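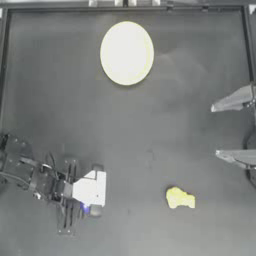 Kastard 3 — grasp planning for two-arm cells

Kastard is planning software from Trillon. It takes camera input, proposes grasps, and hands joint trajectories to whatever controller you already run. We resell it, we support it, and we have a few reservations, so read to the end before you fill in the order form.

What it does

Segments objects on a plain work surface and ranks grasp candidates for each arm. Assigns a pick to the left or right arm by reach. Checks both arms against each other for collisions before anything moves. Logs every rejected plan with a reason code.

What the data sheet says, and what we think of it

Trillon claims a new plan in 28 ms. We have seen that with one arm parked. With both arms live, our own bench settled at 60 ms, and we would size your cycle on that.

The sheet also says "any object." Pale, glossy things under bright light still give the segmenter trouble at the rim, and a plate is a much harder job than a sponge. An oval plate lying flat gives a parallel-jaw gripper very little to work with. The planner will return a grasp anyway, with a confidence score we would not lean on.

Wrist view

The optional Welus module adds a wrist camera stream for the last part of the approach. It masks the fingers out of the view using a model of the gripper as new.

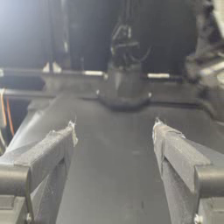 Padding frays at the tips, and once it does the mask no longer fits. Stray edges get read as object. You can redraw the mask by hand in the settings panel, and you should expect to do so whenever pads wear or get replaced. Trillon lists automatic masking as planned. It was also planned in the last release.

Cables are not modeled at all. Add keep-out boxes yourself.

Requirements

Linux workstation with a dedicated GPU
Calibrated overhead camera
Controller with a position streaming interface

Ordering

Kastard 3, single cell license: $3636
Welus wrist module: $387
Ghiță log viewer: included, read-only

Ask for the trial license first and run it on your own parts. Licenses are tied to one workstation and can be moved once per year.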